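Cerkville Allotment & Garden Club
Members' newsletter, May

FROM THE SEED SHED

Quick one this month, am typing between the dentist and the school run so forgive the state of it. Mostly tomatoes. Also the water situation, the plant swap, and a long moan about labels.

Tomatoes first. Yes you can put them out now if you're on the lower plots. No you can't if you're up by the Grarero road, that end gets frost a good week after everybody else, ask anyone who had a plot there last spring. Black mush. If you've got them in the ground already then fleece at night, bucket over the top, whatever you have. An old bedsheet works. Peg it down, I chased mine across two plots in my slippers.

Plant deep. Deeper than you think. Pinch off the lower leaves and bury the stem right up to the next set, it'll root all the way along. Leggy ones from the windowsill, lay them on their side in a little trench and bend the top up gently. They look awful for three days and then they straighten out.

Stakes go in the same day as the plant. I say it every year and every year I do mine in July and spear half the roots.

Feeding: hold off till the first fruit has set. All that rich feed early on and you get a jungle. Aurelia Brunner had vines up over the shed roof last season and a single bowl of tomatoes off the lot. Lovely leaves. She's growing a bush kind this time, in tubs, and has asked me to say the spare cages are going free to whoever collects them. Plot by the gate, behind the water butt.

WATER

The tap on the middle path is still off. The one by the compost bays is fine but slow. Meinrad has been on to the landlord (twice) and what we have is a promise of a plumber, no day given. Till then please don't leave a hose running there unattended, there's a line of people with cans behind you and it gets tense after 6 in the evening. Mornings are empty. Go in the morning.

While we're on water. Soak the ground, leave the leaves alone. A proper long drink every few days beats a splash every night. Stick your finger in, if it's damp at the second knuckle walk away. Mulch helps more than anything, grass clippings are ok if they go on thin, thick they turn to slime and stink. Straw is better, Viorica knows a farm that sells it by the bale and has room in her car on saturday trips, ring her if you want one picked up.

The plot 204 butt has no lid again. Whoever has the lid, it's blue, please bring it back. Mosquitos.

BEANS

Pole beans can go in direct from now. Two to a hole, pull the weaker one. Mine went in last week and something has already been along the row digging them up, squirrel or jay, don't know. Chicken wire flat on the soil till they're through.

If you started them indoors, harden off properly. Out in the day, in at night, a week of that. I skipped it last year, put them straight out on a windy afternoon and they went white like paper. Most came back. Took ages.

Runner beans and dwarf beans, same advice, except the dwarf ones don't need the poles obviously. Put them somewhere you can reach, you'll be bending over them every other day come August.

Tsz-kin Mak is giving away the long flat green ones from her mother's seed, small packets, take one packet each please. They want a tall frame and something solid to hold it, she lost the whole row over in a storm two summers back. Pick them young and cut them on the slant, quick fry with garlic, done. I had some at her place in September and have thought about them since.

SLUGS

Bad. Wet spring. What is working for me: going out at dusk with a flashlight and a yogurt tub. What isn't: eggshells, coffee grounds, copper tape, the wool pellets that cost a fortune. Beer traps work but then you have to deal with the beer trap. Annelore Brinkmann swears by a plank laid between the rows, flip it over at breakfast, there they all are. Tried it this week and she's right, seventeen under one plank, I was disgusted and pleased.

Lettuce in pots up on a table has hardly been touched. Worth doing if you've only a few. Don't put the pots against the fence, they climb.

Please no blue pellets on the shared beds. There are hedgehogs under the compost bays, or there were in April, and dogs come through with there owners on the weekend.

LABELS

Now the moan. I potted up what I was sure were six sweet peppers and six hot ones and I have twelve plants and no idea. The pen washed off. "Permanent" marker, my foot. It's the sun that does it, faded to nothing by the third week on the sill.

Plain soft pencil on a white plastic tag outlasts every pen I've bought. Mine from four years ago are still readable. Press hard. Push the tag in so the writing end is under the soil if you like, it keeps even longer, you just have to pull it to read it. Write the name AND the date you sowed. You won't remember the date.

Old venetian blinds cut up make good tags, one blind does you for years. Wooden sticks go moldy at the bottom, fine for a month. Painted stones are pretty and the kids like doing them but they wander off.

And a notebook. Doesn't have to be nice. What went where, when, did it do any good. Mine is mostly rude remarks about cabbages but I did look up the bean dates in it this week and was glad I could. 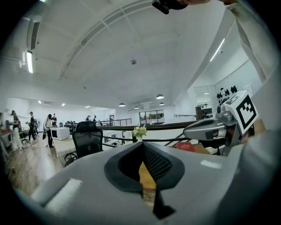 So, anyway, peppers. All twelve are going in the big tunnel together and we will find out in August by eating them. If anyone wants to come and be the taster let me know. Bring milk.

Peppers want it warmer than tomatoes do, so don't rush them. If the nights are cold they just sit there and sulk and go yellow. Inside till the end of the month is my plan, or later. Same for cucumbers, melons, basil. Basil especially. Basil dies if you look at it wrong.

PLANT SWAP

Thursday, from 5:30, in the yard behind the Kemgate hall. Same as before, bring what you've got spare, take what you need, no money changing hands. If you have nothing to bring come anyway, there are always too many zucchini plants. Put a name on your pots please (pencil!!). Trays and empty pots can be left in a heap by the side door for anyone short of them.

We're after: leeks, any herbs but mint, strawberry runners, a rhubarb crown if somebody is splitting one. Not after: mint. Really. Mishra Road end is already all mint.

Tea as usual, bring a mug, the hall ones have been locked away. Viorica is bringing the poppy seed cake so be early.

If it's pouring we go inside, but then shoes off at the door, they had the floor done.

ODDS AND ENDS

Wheelbarrow with the squeaky wheel now has a new wheel. It squeaks. The other barrow is flat, don't use it till it's been pumped.

Compost bay on the left is full and cooking, leave it be. Add to the right hand one. No cooked food, no bread, no weeds with seed heads, and whoever put the whole pumpkin in, chop it up next time.

Bonfires: none till October, it's in the rules, it's the washing lines over the back.

Shed code has changed. Not printing it here, ask Meinrad or me. Please lock it behind you even if you're only going up to the tap and back, two forks and a good spade went last month.

Strawberries, net them this week. The blackbirds know before you do. Check the net morning and evening in case something has got itself tangled.

Rent letters are coming round, the amount hasn't changed. Pay Annelore, cash in an envelope with your plot number on the front, or do it at the bank and put the plot number in the reference. Last year there were five payments that just said "garden".

Next newsletter when the beans are up. Send me bits for it, tips, recipes, things for sale, complaints about the tap. I've a freezer full of last year's rhubarb to get through as well so if anyone has a chutney that doesn't need four hours of standing over it, please please send that first.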